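Can a robot take over bin sorting in a small shop yet?

Asked by dustpan_larry on Apr 25, 2018

We're a 13-person outfit and the worst job in the building is fishing odd parts out of a bin and putting them where they belong. I do it, so I've taken an interest. A salesman from Torneveo told my boss an arm could handle it by August. Can it, or should I keep my gloves?

3 replies

Uzor
Keep the gloves. We trialed one on mixed stock. It did 500 picks overnight and I was impressed until I saw that 40 of them were the same bracket, which it kept dropping back in. Identical parts, well spaced, fine. A heap with parts leaning on the walls, it sulks.

gearbox_widow
Depends what's in the bin. Few parts and plain shapes, you have a chance. Long bars are okay in the open and miserable along a sloping side, where the fingers hit the wall first. Ask for a demo with your bin and your parts. Ours looked like this:

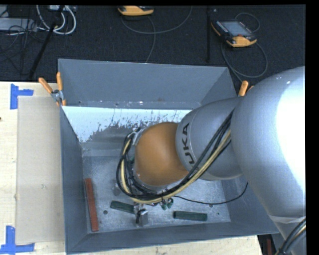

Arm over the bin, three bars on the floor of it, clamps on the sides.

Budget for cables too. They go everywhere.

mopfan967
my Purer vacuum cant get past a sock so no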